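Home | News | Schools | Sports | Calendar

Student robotics club works on setting the table

By Yamila Vergara
Aug 18, 2022

Members of the Baumgartner robotics club are spending the last weeks of summer teaching a robot arm to handle toy food and dishes, with a regional contest coming up in September.

The event, called the Stodeo Kitchen Challenge, asks teams to have an arm pick up play kitchen items from a table and put them where the judges want them. Each team gets 3 runs, and the best one counts. A perfect run is worth 100 points.
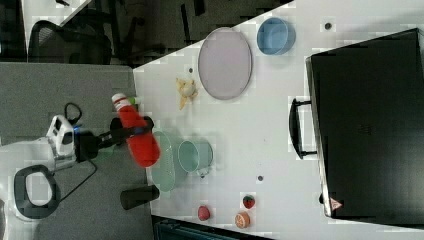 Club members meet after lunch and work in pairs. One student handles the program while the other sets out the cups, plates and toy fruit and keeps notes on each try. They trade jobs every half hour.

The red bottle has taken up much of the week. It is taller than the other items – and harder to set down straight, according to the club's log. Students have been changing how far the gripper closes and where it takes hold.

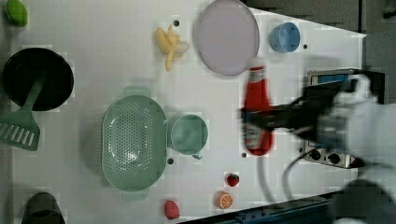

Small pieces such as the strawberry and the orange slice are next on the list. The club also plans to practice with the items in new spots, as judges will move them between runs.

The club raised $1,052 this spring for parts and travel. The contest entry fee is $49 per student.

New members can sign up at the school office once classes begin. No programming experience is needed.

14 shares | 3 comments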